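Storage and Household Care
Unit 3: Open Shelving at Floor Level

Open shelving units of unfinished wood are common in utility rooms and require regular attention. Students should be able to explain the following points before the practical session.

Bare wood takes up water and stains readily. Wipe it with a well-wrung cloth, working along the grain, and let it dry before anything is put back. Basins and tubs are to be dried on the underside first.

The lowest board collects the most dust, particularly at the back, and is cleaned last, together with the floor beneath it. 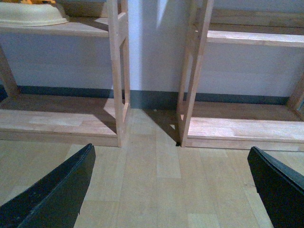
Cristóbal Echeverría

Where two units stand side by side, a narrow gap between them admits a flat duster. Ladder-style side panels are dusted rail by rail, from the top down. The practical session lasts 60 minutes.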